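雨天也得走完:对Zurna小队的一次访谈

Lundgren户外移动机器人学生赛的规则里有一条,比赛日下小雨照常进行,只有雷电和大风才延期。很多队伍报名时没有仔细看这一条。本校机器人社的Zurna小队看了,而且从报名那时起就按下雨来准备。

Zurna是车的名字,队伍跟着车叫。队里现在有七个人,来自自动化、计算机、机械和工业设计几个专业,最高的读到研一,最低的大一下学期才进来。采访约在傍晚,地点是社团的工作间。一进门右手边是焊台,往里是两张拼起来的长桌,车架在桌边的木箱上,轮子悬空,队员正在给前轮换轴承。我和队长、负责感知的同学、负责底盘的同学,以及指导老师分别谈了一段,中间不时被轴承打断。按照社团的习惯,报道不写名字,下文都用分工来称呼。

从选题开始

队长是自动化专业的大四学生,已经保研,论文题目和这台车有关。他说最早的想法很简单,社里之前一直做室内小车,走廊里贴线、扫码、避障,做到后来每一届新生都在重复同样的东西。

“室内的地面是平的,灯一直开着,墙不会动。你把参数调好,放一个学期再拿出来还能跑。”他说,“我们想换一个参数放一个星期就不好用的地方。”

于是有了户外车。任务按照Lundgren的规则来定:车在一段开放的人行区域和道路边缘行驶,从起点走到终点,中间有岔口、路缘、行人和临时出现的障碍物。全程不允许遥控,安全员跟在后面,手里有急停开关,按一次扣分,按满三次这一轮就没有成绩。

底盘买的是Lindotell的教学平台,四轮,外壳是队里自己做的。队长说当时也讨论过从零做底盘,机械组的同学很想做,画了图,还去问过加工的价格。“最后是算时间算下来的。做底盘要占掉整整一个学期,剩下的时间不够调软件。我们把图留着了,以后的人愿意做可以接着做。”

软件的主干用的是Sorier。这是前几届学长学姐写的一套框架,原来服务于室内小车,管消息收发、日志记录和回放。Zurna小队在上面加了定位、路面分割和行人检测几个模块。队长说Sorier的代码风格不统一,有的文件注释全是拼音,有的文件没有注释,但是回放功能做得很好,录下来的数据可以按任意速度重放,这一点他们用得最多。

“接手别人的代码,头一个月都在骂,后面就不骂了,因为自己写的也那样。”他说完又补充,注释他们这学期在补,已经补到定位模块。

为什么要在雨里跑

负责感知的同学是计算机专业大三的学生,话不多,讲到数据时会打开电脑给我看表格。表格里每一行是一次外出,写着时间段、路线、天气、谁跟车、有没有急停、急停的原因。到采访那天,表格排到第81行。

她说,开始的时候队里并没有雨天数据。晴天跑得很顺,路面分割在验证集上的结果也好看,大家觉得可以往下做了。九月有一次出门时是阴天,走到半路下起小雨,车在一段平整的路上停住,怎么都不肯往前。

“日志里写的是前方不可通行。我们回来看,它把地上的一片水当成了坑。”她说,“水里映着天,比周围亮很多,模型没有见过这种东西。”

那次之后,队里定了一个规矩:只要下的是小雨或中雨,有空的人就到工作间集合,把车推出去。天气预报由大一的同学盯,前一天晚上在群里发一条消息,第二天谁能来谁回复。有几次消息发了,人到齐了,雨没有下,大家就在工作间里标数据。

我问她雨天最难处理的是什么。她想了一会儿,说要分成地面和镜头两件事来讲。

地面上的问题主要是反光。湿的路面会映出天空、树和楼,人走过去,脚下也会多出一条倒影。检测模型有时候给人画一个框,给倒影再画一个框,或者把两者合成一个特别长的框。框一长,底边就往车这边挪,车以为人离得很近,提前刹停。

“多刹几次不危险,但是很影响成绩。而且后面跟着走的人会觉得这个车很奇怪,一顿一顿的。”

镜头上的问题是水珠。水珠落在镜头前面的保护片上,大的一颗能盖住小半个人。水珠后面的东西会变形、变糊,轮廓重叠。人如果撑着伞,上半身又被伞遮住一部分,留给模型的信息就更少了。 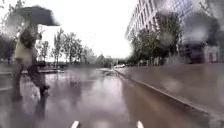
她说,队里一开始的思路是把水珠去掉。机械组试过在保护片外面加遮檐,能挡住直着落下来的雨,风一斜就没有用,而且遮檐伸得太长会进到视野里。后来又试过疏水喷剂,刚喷上时效果不错,跑几趟回来擦掉灰,涂层也跟着擦没了。还有人提议装一个小雨刮,底盘组的同学真的用舵机做了一个,刮起来声音很大,刮片经过的时候整个画面黑一下,跟踪模块正好在那一下丢目标。

“那个雨刮现在还在柜子里。”底盘组的同学在旁边接了一句,手上没停。

后来他们换了做法,让模型自己去适应有水珠的画面,同时给每一块区域算一个可信程度。水珠盖住的地方可信程度低,规划模块看到低的区域,就按可能有东西来处理,速度降下来,等几帧之后再判断。水珠一般不动,行人是动的,人从水珠后面走出来,跟踪就能接上。

“这个方法并不新,论文里有很多。”她说,“我们花时间的地方在于怎么定那个阈值。定高了车不敢走,定低了又跟没有一样。”

阈值是靠回放调出来的。Sorier把雨天的记录反复重放,每次改一个数,看停了几次,该停的有没有停。她说这个活很枯燥,放一遍要等很久,她一般把电脑开着,自己去吃饭,回来看结果。有一次室友把电源拔了去插吹风机,那一晚上的结果全没有了,后来她在插头上贴了一张纸条。

标注的办法

数据录回来要标。队里没有钱请人标,都是自己动手。刚开始每个人按自己的理解来,结果同一条路,有人把积水标成路面,有人标成障碍物,有人单独开了一类叫“水”。训练出来的模型在有水的地方来回跳。

感知组为此写了一份标注说明,贴在工作间的墙上,我抄了其中几条:

能看到路面纹理的浅水,标路面。
看不出深浅的水,标待定。
倒影不标人,不管倒影多清楚。
人被伞挡住,按能看到的部分标,不要猜头在哪里。
水珠后面的人,轮廓能认出来就标,认不出来标遮挡。
路缘必须标到看不见为止,不要标到一半就停。

最后一条下面有人用红笔写了“尤其是右边的”。我问为什么是右边,她说车靠右走,右侧路缘是它判断自己位置的主要依据,标短了,车会在路缘“消失”的地方往右偏。这个错误他们查了很长时间,一度以为是轮子的问题,底盘组把两个轮子的电机都拆下来测了一遍。

“拆下来测,没有问题,装回去,还是偏。”底盘组的同学说,“那两天我们和感知组基本不说话。”

现在标完的数据要由另一个人抽查,抽查的人不能和标注的人同组。机械专业的同学标起来最慢,但是错得最少,感知组的同学对此表示服气。大一的同学标得快,喜欢戴着耳机标,抽查时常常发现一整段里漏掉了远处的车。

我问远处的东西小成那样,标了有没有用。她说对近距离避障没什么用,但过路口的时候有用。路口要提前判断来车,等车大到很清楚才反应,时间就紧了。他们规定只要能认出是车就要标,认不出来的不勉强。

底盘和防水

轮到底盘组的同学说话时,轴承已经换好,他一边擦手一边讲。他是机械专业大三的学生,雨刮和遮檐都是他做的。

他说Lindotell的平台出厂时按室内教学设计,说明书上没有讲防水,队里也就不指望它防水。外壳是重新做的,接缝处加了密封条,电池仓单独隔开,线从下面走,过孔用了防水接头。外壳的第一版做得很漂亮,工业设计的同学画了流线型的顶盖,打印出来以后发现顶盖中间略微凹下去,水会积在那里,车一刹停,积水整片往前倒,正好浇在相机上。

“第二版就把凹的地方改成鼓的,难看一点,但是水往两边走。”

工业设计的同学不在场,事后在群里看了稿子,要求加一句:第二版也不难看。

除了外壳,最费事的是编码器。编码器装在轮子内侧,溅水之后读数会偶尔跳一下。跳得不大,走直线时看不出来,转弯的时候定位会慢慢偏。他们给编码器做了一个小罩子,用热缩管封口,封完要放一晚上,第二天倒一杯水上去试。水要用接在地上的雨水,因为自来水干净,试不出泥沙的影响。这是他自己摸出来的办法,我问别的队是不是也这么做,他说不清楚,没有问过。

制动也和晴天不一样。湿路面上轮胎的附着力小,同样的刹车指令,车会多滑出去一段。他们在工作间外面的空地上泼水测过,每个速度都测几遍,把距离记成一张表,雨天模式下按这张表提前减速。后来发现地面种类影响很大,同样是湿的,沥青和抛光的石材差得很多,有盲道的地方又是另一种情况。现在的做法是统一按最滑的来算,慢一点就慢一点。

“比赛有时间限制,是36分钟走完全程。”他说,“我们晴天有富余,雨天就要看路口等多久。路口运气不好的话,后面会比较赶。”

我问最赶的一次是什么情况。他说是期中前的一次模拟,前半段一切正常,到了中段,路边停了一辆清洁车,车绕不过去,等了很久。安全员不能干预,只能站在后面一起等。清洁车开走以后Zurna继续走,最后超时,没有走到终点。那次的记录在表格里,备注写的是“清洁车”三个字。

跟车的人

规则要求每次上路必须有安全员,队里自己又加了一条,前面再走一个人。后面的安全员拿急停,前面的人负责和行人说明情况。两个人都穿反光背心,雨天穿带反光条的雨衣。

队长说大部分行人看一眼就走了,也有人停下来问是送外卖的还是拍照的。前面的同学背了一段固定的话,大意是学生项目,正在测试,请正常通行,不用特意让。加上“不用特意让”是有原因的。一开始行人看见车都会绕得很远,录下来的数据里人和车总隔着一大段,模型学不到近处横穿的情况。

“你让大家正常走,大家就正常走了。雨天走得更快,都低着头赶路,对我们的车没什么兴趣。”

雨天的行人还有一个特点,伞会改变人的外形。感知组的同学说,撑伞的人和不撑伞的人在模型看来差别很大,伞往前倾的时候,从车的高度看过去,伞面可以占掉画面很大一块。他们专门统计过漏检,撑伞的人比不撑伞的人漏得多,撑深色伞走在深色树丛前面的人漏得最多。后来检测模型改成同时看腿和脚的位置,腿在动、脚着地,就按人来处理,上半身是什么样先不管。

这个改动也带来过误报。有一回路边晾着一条裤子,风一吹两条裤腿前后摆,车老老实实停下来等它走。队里把这段录像留着,招新的时候会放。

关于行人的画面怎么保存,指导老师在立项时提了要求。原始数据只存在工作间的硬盘上,硬盘不联网,能辨认的人脸在标注之前统一做模糊,项目结束后按规定清理。对外展示的画面要由老师看过。队长说模糊处理的脚本是他们写的第一个脚本,写完了老师才签字让他们上路。

固定路线

训练和测试用得最多的是一条固定路线。沿着行道树往前走,一侧有绿篱和路缘,另一侧有一栋高楼,前面有树,再往前是路口。选这条路线,队长给的理由是离工作间近,推车过去不累,并且有直路、有路口、有树荫,规则里要求的几种情况差不多都能碰到。

缺点是太熟了。车在这条路上跑得好,换一条路就不一定。指导老师每隔一阵会要求他们换路,换到校外另一个街区去,跑几趟再回来。队员们不太愿意去,要借手推车,还要提前和那边的物业打招呼。但是每次换路都能带回新的问题,比如有一次遇到整面玻璃墙,车在玻璃里看见自己,停了。

我跟队里的几个人去走了一遍固定路线。那天没有下雨,车也没有带出来,队长边走边给我指哪里容易出问题。有一段路晴天从来没有停过,雨天几乎每次都要慢下来,他说那里的地面有一点往中间低,水排得慢。还有一处是灯杆,定位模块把它当作一个固定的参照点,逆光或者镜头上有水的时候认不出来,定位就会晃一下,走过去才恢复。

“我们现在给定位多找了几个参照,楼的边线也算一个。”他说,“楼大,糊一点也能看出来。树不行,树会长,剪枝之前和剪枝之后对不上。”

路口的标线也是他们反复讨论的题目。晴天标线和路面反差大,模型认得很准。湿了以后路面发亮,标线和反光混在一起,有时候线断成一截一截,有时候多出来几条并不存在的线。感知组试过让车记住这个路口的标线布局,每次到了直接用,效果立竿见影。后来老师说这样就成了背题,换个路口怎么办,这个版本就撤掉了,换成现在的做法:标线看不清楚的时候停在路口外面,先确认有没有来车,再按照路缘的走向往前。

撤掉的那一版,成绩比现在的好看。队长说大家为这件事争过,有人认为比赛就在指定路线上进行,提前记住不违反规则。他自己一开始也这么想。争到最后,是感知组的同学说她以后找实习要讲这个项目,她不想讲一个背题的版本,这件事就定了。 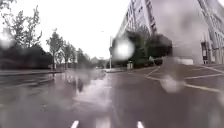

失败的记录

我请他们各讲一件没有做成的事。

队长讲的是夜间。立项书里写了白天和夜间两种工况,到现在夜间基本没有开展。车上的补光灯装过,照在湿地上反光很强,画面中间一片白,两边全黑。换了位置、换了角度都没有解决。他说结题的时候会把这一项如实写成未完成。

感知组的同学讲的是合成数据。拍雨天数据要等天气,她想用软件在晴天的画面上加水珠,这样随时可以训练。她花了一个寒假写生成水珠的程序,生成的水珠圆圆的,大小不一,边缘也做了虚化,人眼看很像。训练出来的模型在合成的画面上表现很好,拿到真正的雨天记录上,几乎没有提高。

“后来我把真的和合成的放在一起看,发现我只在画面上加了水珠,地面还是干的。”她说,“真下雨的时候,地是湿的,天是白的,远处会淡下去,这些都一起变。光有水珠没有用。”

程序她没有删。现在的用法是把水珠加在真正的雨后记录上,雨停了、地还湿着的那种,效果比之前好一些。她说这个提高有多少还要再测,现在不好讲。

底盘组的同学讲的是悬挂。他给车设计过一套弹簧悬挂,过减速带的时候画面会平稳很多。装上去以后车刹停时会点头,相机跟着往下看,看到的全是地面。他调过阻尼,换过弹簧,点头的幅度小了,但仍然影响行人跟踪,只好拆下来,换回硬连接。图纸他交给了社团,存在公共盘的一个文件夹里,文件夹的名字叫“以后再说”。

我问那个文件夹里还有什么。他打开给我看,里面有从零做底盘的图、雨刮的图、一个可以升降的相机支架,还有一份没有写完的采购单。

老师的看法

指导老师在自动化专业教课,带社团已经很多年。他在采访的后半段才到,先去看了车,用手转了转刚换好轴承的轮子,说声音还可以。

他说学生项目里,最容易被忽略的是记录。学生喜欢写代码,不喜欢写表格,跑完一趟回来很累,觉得脑子里都记得。过两周再问,谁也说不清当时是哪个版本、谁跟的车、为什么停的。Zurna小队一开始也是这样,表格的前面若干行空着很多格,原因一栏写的是“不知道”或者一个问号。

“我让他们把问号留着,不许补。”他说,“补出来的都是编的。”

后来他规定,车回来以后先填表再收线,填完才可以吃饭。学生有意见,但是照做了。感知组的同学说,现在她写报告要查什么都能查到,这一条她是认的。

关于比赛,他的期待不高。去年的比赛他去看过,场上有几支队伍设备比Zurna好得多,传感器装了一圈。Zurna以相机为主,外加一个便宜的测距模块,只管车前面很近的一段。经费只够做成这样。他希望学生在这个条件下把一辆车在雨里从头到尾走完,至于名次,他没有给队里定。

我问他,是否担心雨天测试的安全。他说担心,所以规则定得细。雨太大不去,路上积水没过轮毂不去,能见度差不去,安全员没有睡好也不去。最后一条是有过教训的,有一次安全员前一天熬夜赶作业,急停按晚了,车碰到了花坛的边。没有人受伤,车的前脸裂了一道。那块裂了的外壳没有扔,挂在工作间门后面。

他还提到,急停的距离每次出门前都要当场试,在哪里出发就在哪里试,不能用上一次的结果。试的方法是让车以最高速度向前,安全员在任意时刻按下,量一下滑出去多远,写在表格第一栏。不合格就不出发,这件事由安全员说了算,队长也不能改。

接手的人

七个人里有三个今年毕业或者要出去实习,队长也在其中。保研以后他还在本校,但按照社团的规定不能再担任队长。新队长基本定了底盘组的同学,他自己说还没有答应,旁边的人说他已经开始写采购单了。

招新时,队里会给新人安排一个入门任务:不碰车,先用Sorier回放一段雨天记录,从头看到尾,把自己认为车判断错的地方写下来,不限条数。看完以后和感知组的答案对一对。有的新人写得很少,有的写了满满两页,连云的形状都写进去了。感知组的同学说,写得多的不一定懂,但是看得仔细,一般都会留下来。

大一的那位同学就是这样进来的。他负责看天气预报、标数据、出门时走在前面跟行人说话,最近开始学写跟踪模块的测试。采访时他一直在旁边标数据,我问他最喜欢哪一部分,他摘下一边耳机,说喜欢出门。又问他最不喜欢哪一部分,他说擦车。下雨回来,轮子里全是泥,要把挡泥的部件拆下来刷,刷完吹干,再上油。这个活目前也归他。

队长说擦车每个人都干过,他当年擦了整整一年。他还说,擦车的时候可以发现很多毛病,螺丝松了、线皮磨破了,都是擦的时候看见的。大一的同学点点头,把耳机戴了回去。

接下来的安排

赛前还要做的事写在白板上。定位模块的注释要补完;外壳前脸重新打印一件备用;雨天模式的减速表要在石材地面上再测一轮;报名材料里的安全说明要按Lundgren今年的格式重写,去年的格式不能用了。白板右下角用另一种颜色的笔写着“密封条”,后面画了两个感叹号。底盘组的同学说密封条快用完了,卖家一直没有发货。

感知组还想再收一些撑浅色伞和透明伞的数据。队里现有的记录中深色伞占多数,透明伞几乎没有,谁也不知道模型碰上透明伞会怎么样。他们商量过自己买几把伞,让队员撑着来回走,老师同意报销,前提是留好发票。

至于到时候下不下雨,队里意见不一致。底盘组的同学希望不下,密封条和编码器他都不放心。感知组的同学希望下一点。队长说都行,反正两套参数都准备好了,早上出门之前看一眼天再切换。

采访结束时,几个人把车从木箱上抬下来,放到地上。前轮换过轴承之后要先空转一段时间,再走一段直线,看看有没有偏。走廊里有人经过,他们等人走过去,才把车推了出去。

机器人社的工作间在课后开放,想参加Zurna小队的同学可以直接过去,找当天值班的人要回放任务。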